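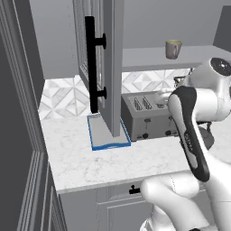 A student in the October group at Clondmont asked whether it wouldn't be quicker to teach the throw bag on dry grass and leave the water for the last day. It's a fair question, and I've had it in one form or another every year I've taught this course, so let me start the notes for session four with it.

Dry grass is fine for learning how the rope leaves the bag. You can throw and repack ten times in the time it takes to do three throws from the dock, and your arm learns the underhand swing quite nicely. What grass can't give you is a person who is drifting, who has water in their eyes, and who may not see a rope that lands a yard behind their head. So we do both, grass first and then dock, on the same afternoon.

Session 4: Reaching and throwing rescues

Before you come
Please read the chapter on approach and entry again, even if you feel you know it. Bring a swimsuit, a long-sleeved top, shoes that can get wet, and something warm for afterward. The lake at Clondmont stays chilly well into the season, and people always underestimate how long they'll be standing around between turns.

Order of choices
You'll remember from session two that we work from the safest rescue to the riskiest: talk, reach, throw, wade, row, and only then swim. Today covers the second and third. I know many of you are strong swimmers and are itching to get to the tows (they're in session six, I promise!), but a good many rescues at an inland lake can be done with your feet on the dock, and I'd like you to get really comfortable with those.

Talking still comes first, by the way. Keep it short and loud. "Look at me. Kick your legs. Grab the rope." Say it again if you need to, in the same words — a frightened person can't sort through new instructions.

Reaching
Lie flat on your stomach with your legs spread and your weight well back from the edge. Use the pole if it's within arm's length, otherwise a paddle, a towel or a rolled jacket. Offer it to the side of the person and sweep it in toward them, so you don't jab them in the chest. Once they have hold of it, pull slowly, hand over hand. If you feel yourself sliding, let go and start again.

Throwing
1. Open the neck of the bag and pull out an arm's length of line.
2. Hold the loose end in your non-throwing hand. Don't wrap it around your wrist, ever.
3. Call out "Rope!" and wait for eye contact if you can get it.
4. Swing underhand and aim past the person, over one shoulder, so the line falls across them.
5. Sit or crouch as the line goes tight, then bring them in steadily.

If you miss, don't repack. Pull the line in, let it drop in loose coils at your feet, scoop some water into the bag for weight and throw again. We'll practice the second throw more than the first, and I hope you'll forgive me for being a bit of a nag about it.

What you'll be checked on
From the dock, you'll land a line within reach of a partner, miss one on purpose, and get a second line out without tangling. I don't put a stopwatch on anybody in this session. That comes later, along with the 300-yard swim, and there's plenty of time to build up to it.

For next time
Write half a page on a stretch of water you know well, whether it's a pond, a pool or a bit of river. Where would you stand? What's there to reach or throw with? Last season's papers on this were a pleasure to read, and several of them changed where we keep our own poles. Hand it in at the boathouse before session five, and hang your throw bag open on the rail to dry before you leave.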